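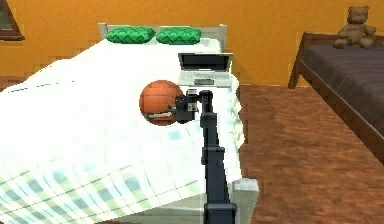 My sister reckons a spare room is just a cupboard with a bed in it, and she said so again when I told her I was giving this talk.

Slide 2. Right, so we moved to Brullby in September and I gave myself 10 weeks to get the place guest-ready (ha!). Pause for groans. Tell them about the Skarau paint chart, 248 colours, and me crying over the creams. Mention that I went bold in the end and I'd do it again tomorrow!
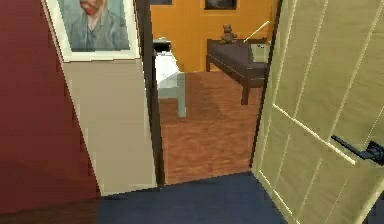
Red wall, beige wall, navy carpet.

Slide 3. Guests. Ask for hands up: who has slept in their own spare room? Do it for one night, please. I lasted until 5 in the morning, and by then I had a list – no lamp I could reach, nowhere to put a glass of water, and curtains that let in every car on Mengal Road.

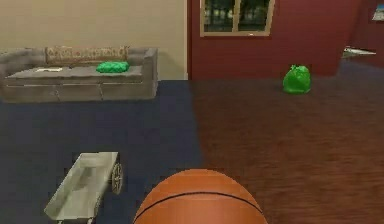 So I bought a lamp, a cheap one, and it changed the whole room. Go slowly on this bit, I gabbled it at Ikcombe. Then the story about the blow-up mattress (short version, 2 minutes at most) and straight on to questions.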